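Course Handout: Why Good Platforms Die
Revised 8/28/23

OK, last time we got through the Dronness tablet launch, and I promised we'd talk about what went wrong in the app store. I love this part, so bear with me!

1. The app gap
Dronness opened its store with 390 apps. By November it had 342, because developers were pulling out faster than new ones signed up. Ceven, the rival, had more than 3000 by then. Buyers looked at the two stores and picked Ceven – I would have too. Write down the loop in your notes: few apps, few buyers, even fewer developers. 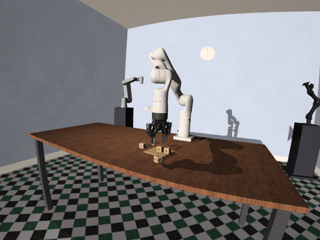
2. Paying for ports
Grarnthorpe (the chipmaker, remember) offered cash to any studio that would bring its app over. Most took the money, shipped one version and never updated it. I had one of those tablets, and the mail app still crashed a year later.

3. For next class
Read chapter 3 and bring one page on this: should Dronness have dropped its own store and just run Ceven apps? Pick a side – I don't mind which. If you missed the first lecture, the slides are in the shared folder.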